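# Danuta Kurek's phone portraits are coming to Plestville

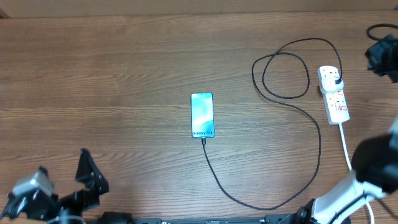

I'd been hoping for a proper photography show round our way, so I was thrilled to hear that Danuta Kurek is bringing her portraits to the Bollomeck gallery in September! She spent two years asking strangers on the bus to show her their phones, then photographed each face lit only by its own screen. Think of a Galaxy S24+ lying on a wooden table with its cable plugged in, that bright teal and white on the display, and then imagine it as the only lamp in the room. That's her whole lighting kit, and the skin tones she gets out of it are wonderful (and a bit spooky).

There are 50 prints going up, picked from 2,000 shots by curator Shanti Grewal. I met Shanti at the Vemside print fair and she told me the hardest part was leaving out the teenagers, who apparently hold still better than anyone.

Lena Kalinowski is showing short videos in the side room too, all of people waiting for a message to come in. I've only watched one so far and I want to see the rest. The gallery is upstairs at 306 Tapia Street, and entry is free.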